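How to work out whether a robot could do one of your chores yet

I get asked this at least once a fortnight, usually by somebody holding a basket of washing. Can they do it yet? Can I buy one? And my answer is always a bit annoying, so I've finally written down the method I use for answering it, which you can do at home with a pencil and a kitchen timer. No coding, no gear. You'll need one chore you hate and about an hour.

I'm going to use putting together a small piece of household furniture with tube legs as my running case, mostly because I've spent far too many evenings on it. It's a good one! Everybody has done it, everybody reckons it's easy, and it has nearly every kind of trouble in it that you'll meet in the laundry or the kitchen.

Before you start

Pick a chore that you do with your hands in one spot. Wiping down the stovetop, packing a lunch, putting a lid on a jar. Leave out anything that sends you all over the house, at least for your first go, or you'll be at it until teatime. "Clean the bathroom" is far too big. "Put the new roll on the holder" is about right.

Then do the chore once, slowly, the way you'd show a kid. Don't write anything yet. Just notice how often one hand is holding something still while the other one does the clever bit. Most people are surprised by how much their boring hand gets up to. 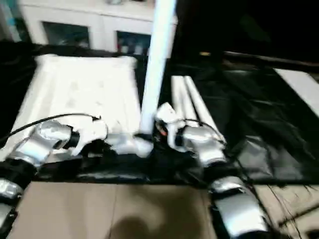 Clendemau Home Robotics Club - Beginners' Pages

Two arms closing in on one upright pole is a pretty fair summary of the whole problem. You and I would grab a pole like that without looking, probably while talking. For a machine it's a string of separate questions. Where is the pole, how far away, is it leaning, which gripper gets there first, and what happens when the second one arrives and there's already something in the way?

Step 1. Write the chore out as grabs and let-gos

Every time a hand takes hold of something, write a line. Every time it lets go, write another. That's all. Don't write "attach leg", because that's a result and a robot can't do a result. Write something more like this:

Right hand takes tube.
Left hand takes base.
Right hand brings tube end to hole.
Right hand turns tube while left hand stops base from turning.
Right hand lets go.

My first list for a single leg ran to most of a page, and Soon-im Jin, who edits these pages and is a good deal more patient than me, sent it back with a note saying I'd skipped picking the thing up. She was right. You'll skip something too.

Step 2. Mark the two-handed lines

Go back through and put a 2 beside any line where both hands have to be working at the same moment. One hand sitting in your lap doesn't count. One hand bracing does.

These lines are where the difficulty piles up. A single arm picking a block off a bench has been pretty well sorted for years, and factories are full of arms doing that sort of thing all day. Two arms sharing one object is another kettle of fish. If the left one shifts a centimetre, the right one's plan is suddenly wrong, and if both hold on tight and disagree, something bends. With cheap plastic tubing it's the tubing, and with the good stuff it's your gripper (ask me how I know).

Step 3. Mark the squishy lines

Put an S beside anything soft, floppy or crumply. Cloth, bags, cables, bread, the dog's blanket. Soft things don't hold their shape, so the machine can't rely on what it knew a second ago.

Furniture gets off lightly here as the parts are mostly stiff. Folding a fitted sheet would be S from top to bottom, which is why I laugh whenever somebody says laundry will be first to go.

Don't forget whatever you're working on top of, either. A cloth over the table is kind to the parts, but it can bunch up and drag along when something gets pushed across it, and then the thing you thought was parked has moved.

Step 4. Mark the lines you do by feel

Put an F beside anything you could do with your eyes shut. Seating a tube in its socket is the classic. You wiggle, you feel it drop, you push. You're not looking at the hole at all, your own hand's in front of it.

Robots mostly have the opposite setup, with good eyes and poor fingertips. Our club's practice planner is a bit of software called Tetero, and it's lovely at working out where things are, but it has no idea what "nearly in" feels like. We've been teaching it to back off and try again when the push gets too stiff. It helps. It's still slow.

Step 5. Time yourself, then be fair about the machine

Do the chore once more with the timer on. Now think about how long you'd put up with waiting. This is the bit people leave out, and it changes the answer more than anything else. If it takes you 2 minutes and the robot needs forty, do you care? If you're at work the whole time, maybe not! If you're standing there wanting to sit on the stool, yes, you do.

Bart Timmermans keeps our practice log, and he let me pinch some numbers. Between May and when I wrote this we logged 803 goes at bringing a tube to a socket, and 586 of them ended with the tube seated. I was chuffed with that. Then my sister pointed out that a stool has more than one leg, and that she wouldn't keep a kettle that worked that often. Fair enough. Roughly 200 of the misses were the tube going in crooked, and the rest were a mixed bag of drops, bumps and us hitting stop because we got nervous.

So when you see a clip of a robot doing your chore, ask how many goes it took. One nice run tells you it's possible. It doesn't tell you what a wet Tuesday looks like.

Step 6. Look for turning over

Last mark, and it's a sneaky one. Put a T beside every line where the object gets flipped, rolled or stood up.

We do this constantly. You build the thing with its underside facing you, legs in the air, and then over it goes. While it's upside down, everything you know about it is back to front, and the handy places to hold are now in silly spots. A leg makes a beaut handle from one side and a nuisance from the other. With a boxy shape, one gripper can take the rim and the other can take a leg, and that's a decent hold, but now try turning it right way up without either arm letting go. Your shoulders and wrists sort that out for you. An arm with a fixed reach has to plan where to put it down, let go, and take a fresh hold somewhere better.

Try it yourself with a kitchen stool. Hold the rim in your left hand and a leg in your right, and turn it over without shifting your grip. You'll get yourself into a proper knot. 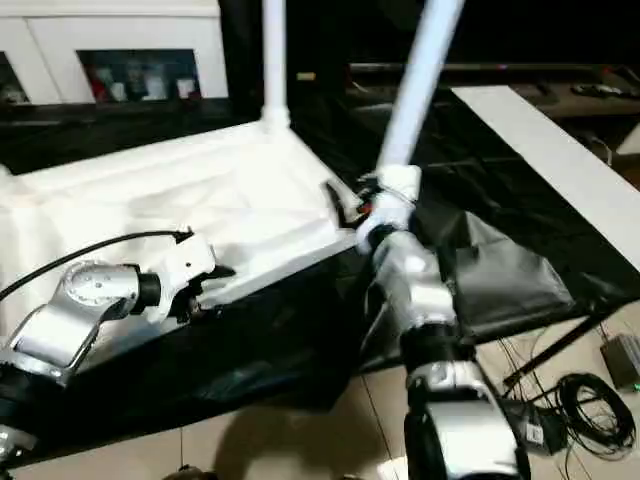

Step 7. Add it all up

Count your marks against your lines. I use a very unscientific scale that we worked out over tea at the Flumach Street hall:

Hardly any marks: a machine can probably do this now, and there may already be one in the shops that doesn't look like a robot at all. A dishwasher is a robot that gave up on arms.

Marks on less than half the lines: it can be done in a workshop with someone watching. Check back in a couple of years.

Marks on more than half: keep your rubber gloves.

Lines with three or four marks on the one line: that's your sticking point. Circle it. When somebody shows you a new machine, ask about that line and ignore the rest of the brochure.

My furniture list came out a little over half, with the turning over circled twice. So I'm still doing it myself, with an Allen key and some bad language.

A few things people ask

Can I make the chore easier for the machine? Yes, and you should have a go at it. Rewrite your list so that fewer lines get a mark. Clamp the base and the left hand gets a rest. Lay the tubes out side by side, always in the same spot, and the finding gets simpler. Half of what we do on a club night is rearranging the table.

Does it matter what colour things are? More than you'd think. White parts on a dark cloth are much easier to pick out than white on white. Keep an eye on glare too. Late in the day we get the sun straight through the side windows and shiny surfaces go all streaky.

Should I wait before buying a vacuum? No. Go and get the vacuum.

If you've done a list of your own, bring it along or email it through to Soon-im. We've had school lunches and changing a doona cover so far, and I'd love to see one for hanging out socks.

Page last updated 21/09/2025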